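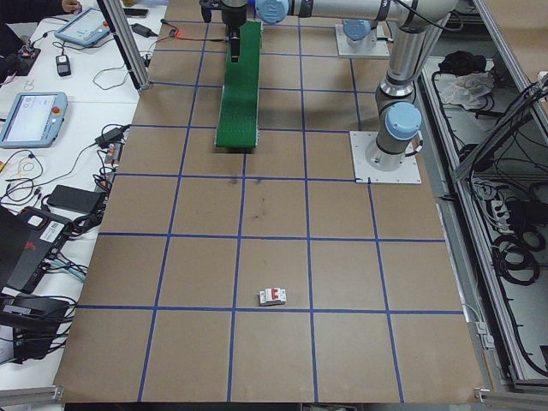

Photo: Rebane Studio Services

4. Storing and recalling camera presets

Now that your Sterneo remote head is mounted, leveled and talking to the Demeck control panel, you can start on the part most people look forward to, teaching the camera where to look. Take your time with it! An unhurried half hour now will make your live days a good deal calmer.

1. Switch on the head first and the panel second, and let the head finish its little start-up turn before you touch the joystick.

2. Press CAM and choose the camera you want. Its key lights up green.

3. Steer to your first shot, zoom in as tight as you like, and let the focus settle (or set it by hand with the outer ring).

4. Hold STORE for two seconds, type a preset number from 1 to 154, and press ENTER. You will hear one short beep.

5. Move the camera well away, type the same number and press RECALL. The head should glide back to your shot.

Note: Presets 147 to 154 are shared by all cameras on the panel, so please keep your everyday shots in 1 to 146.

Note: If you hear three beeps at step 4, the preset is locked. Go to MENU, then PRESETS, then UNLOCK, and try again.

Caution: Keep hands, hair and loose cables clear of the head during a recall. At the fastest setting it moves very suddenly.

6. When you are happy with everything, choose MENU, SAVE TO CARD, and keep the card somewhere other than the studio.

For tally light wiring with a Hokberg switcher, go on to section 5.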